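The Smallest Bin in the House
4 min read 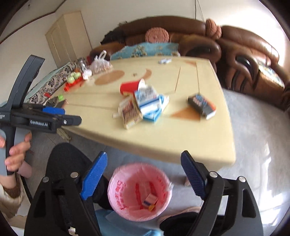

Telmo Bermúdez has kept his household trash on a kitchen scale since October. He weighs it before it goes down to the street, writes the number in a school notebook, and ties the bag. The habit started after Prieto, the town where he rents two rooms above a shoe repair shop, began charging by the bag.

The price is low. What bothered people was having to think about it. Under the old system you put out as much as you liked and the cost was folded into the property tax, which renters never saw. Now a roll of the gray town bags sits behind the counter at the grocery, next to the batteries, and you have to ask for it.

Bermúdez expected the kitchen to be the problem. Food scraps are heavy, but they go in a separate pail and the town takes those free. What filled his paid bags was wrapping: cracker sleeves, coffee pouches, the film around a pair of socks. None of it weighs much. One week he had less than 1000 grams of trash and still needed a second bag — air, mostly.

So he started folding. A snack wrapper pressed flat and tied in a knot takes up almost no room. Crumpled and dropped, it springs back open. His sister in Verkia, where there is no bag charge, thinks this is a ridiculous way to spend an evening.

The bigger change was where the bins were. He used to have one in every room, and each was emptied half full because it was collection night. He now has 2, one by the sink and one by the desk, and carries things to them. The bathroom bin went to a neighbor.

Verkia is due to vote on its own bag charge next year. Olutar tried one and dropped it after 3 months, when bags began turning up behind the bus station. Prieto had some of that too, mainly in the first weeks. The town put 200 extra collection points for recycling on the side streets, and the dumping eased off, though the lot by the Monder warehouse is still bad.

Bermúdez says he will stop weighing when the notebook is full. He has eleven pages left.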